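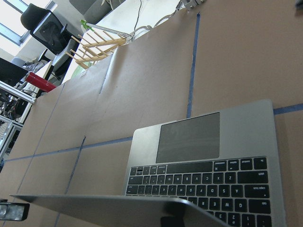
*The laptop on the covered table, with the tape lines on the paper.*

# Gestside table paper, brown, wide roll: my review after some weeks

I bought this kraft paper in March to protect a work table, and I have used it long enough now to write what I think. I searched for a review before buying and found only short ones ("good paper", "arrived fast"), so I will try to be more complete. English is my second language, please excuse if some word is not the correct one.

## What I wanted

My table is old and the top is soft. A pen leaves a line in it if you press. I write, eat and repair small things on the same surface, and my laptop stays there most of the day. Before this I had a plastic cover from Veres, and I did not like it. My arms stuck to it in warm weather, and it always had the smell of a new shower curtain. A glass top was too expensive for a table of this age.

So, paper. The Gestside roll is sold for packing, but on the label they say also "table and floor cover". I paid for one roll at the Dronari shop and carried it home on the bus, which I do not recommend. It is longer than it looks on the shelf.

## Putting it on

One width of the roll does not cover my table, so I had to use several sheets with an overlap. I made the first overlap too small and it opened when I moved my arm over it. The second time I gave it the width of my hand, and this is enough.

The paper remembers that it was a roll. For two days the ends came up. I put books on them overnight, and it helped a little. If you have an iron and patience, I read that you can iron it on low heat, but I did not try.

For holding it I used blue painter's tape, several strips, some along the joins and some where I wanted a line to divide the table. I did not measure, so my lines are not straight and my squares are not squares. It does not disturb me. If you want a beautiful grid, draw it first with a pencil and a long ruler.

## Working on it

The surface is pleasant. It is warm under the hand and has no reflection, and with a lamp at the side this makes a big difference for my eyes. A silver laptop on a brown table also looks nice, I think, more calm than on the plastic with its pattern of lemons.

The laptop slides more easily on paper than it did on the plastic cover. When I type it stays in its place, but when I open the lid with one hand the base wants to come with it. I now hold the base with the other hand. A heavier computer will maybe not have this problem.

Writing by hand directly on the cover is the thing I enjoy the most. I make notes next to the keyboard, phone numbers, small sums. When a part is full of notes, I cut a new sheet and tape it over the old one. You must be careful not to write over a join, the pen goes down into it and makes a hole.

## What I do not like

- **It creases.** Each time you lean on it or turn something heavy, there is a new fold, and the fold does not go away. After one week my cover had many of them. They are not high, but a thin sheet of writing paper on top will feel them.
- **The joins stand up.** Where one sheet goes over another there is a small step. A mouse notices it. I use mostly the trackpad, so for me it is acceptable.
- **Water.** A cup with a wet bottom leaves a ring, and under the ring the paper becomes wavy. Do not expect that it protects from a real spill. For this the plastic was better, I must admit.
- **The tape must be bought separately.** The paper alone moves too much. The Prorkcombe paper, which I saw in the same shop, has a sticky edge, but it is narrower and I did not like the more yellow color.

## The tape

I had fear that the blue tape would pull the paper when I lift it. On a fresh strip it comes off clean if you pull slowly and low. A strip that was there for two weeks took a thin layer of brown with it. On the wood itself I found no mark when I changed one corner.

## Would I buy it again

Yes, for a table where you work mostly dry. For children who paint I would also take it, but in two layers. For a kitchen, no.

I give four stars from five. The missing star is for the creases, and also for the cardboard tube inside the roll, which was crushed at one end and makes the roll difficult to turn.

*Written April 16, 2013. I paid for the paper and the tape myself.*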